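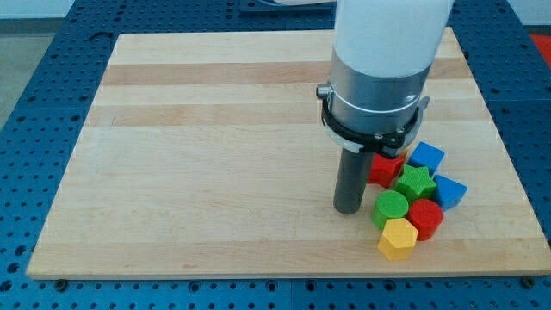 Flilside kitchen boards: progress report to the Mathebula Fund
2022-10-13

Dear Vesna,

I'm so pleased to be writing with mostly good news, and I hope you'll forgive me if I go on a bit. Your grant of £2,298 has carried us through the summer and we have £822 left, all of it meant for oil, sandpaper and the last of the timber.

The large rectangular boards are going well. We've stayed with long strips running the length of the board, pale for the most part with a couple of darker ones let in towards one side, which was Efua Arthur's idea and has been much admired – people do seem to like being able to tell which way round their board goes! The edges get a slight bevel so they're kinder on the hands when you lift them.

So far 47 boards have gone out to the community kitchens, most of them to Stakville, and we promised you 52 by December. Tapio Laitinen lost a fortnight in August waiting for glue, and two boards had to be planed again after they cupped, so we are a little behind where I'd wanted us to be.

Gráinne Conneely would like to try a smaller size next, for the flats with hardly any worktop. Could we use part of the remaining money for that? I'll send her costings separately.

With warmest thanks,
Philomena Ofori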